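3.2 Folding and placing of cleaning cloths

The second group of records concerns cloths used to wipe tables after meals. Households in the Setine sample kept more of these than we had expected, and most respondents drew a firm line between cloths for the table and cloths for the floor or the hob. Of the 791 diary entries that mention a cloth, the larger part deal with where it was put down after use. Washing comes up much less often.

Following Lazaridis, we treat a fold as finished when the person lets go of the cloth and does not return to it within the same task. A cloth may therefore count as folded even if its edges do not meet. Respondents seldom lined up the hems, and several said that a table cloth folded too neatly looked as if it was meant for guests.
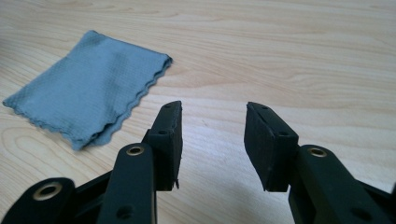 Figure 4. Folded grey-blue microfibre cloth on a pale wooden tabletop. The wavy hem shows several layers along the right edge.

Layering matters for the coding. Where the hem is visible on one side, coders can usually tell a folded cloth from one lying flat without asking the respondent. Plain hems gave more trouble, and 24 entries were set aside until both coders had read the diary text again. Manon Lavoie coded the Valari households and the first author coded the rest.

Placing followed habit more than the size of the table. In Jirnov, cloths were most often left on the table itself, near a corner, and moved to the sink only before the next meal. In Valari they went over the tap. Two respondents kept a cloth on the table all day and described it as part of the table. Sunday entries were longer and mention more people handling the same cloth, so they are reported separately in Section 3.4.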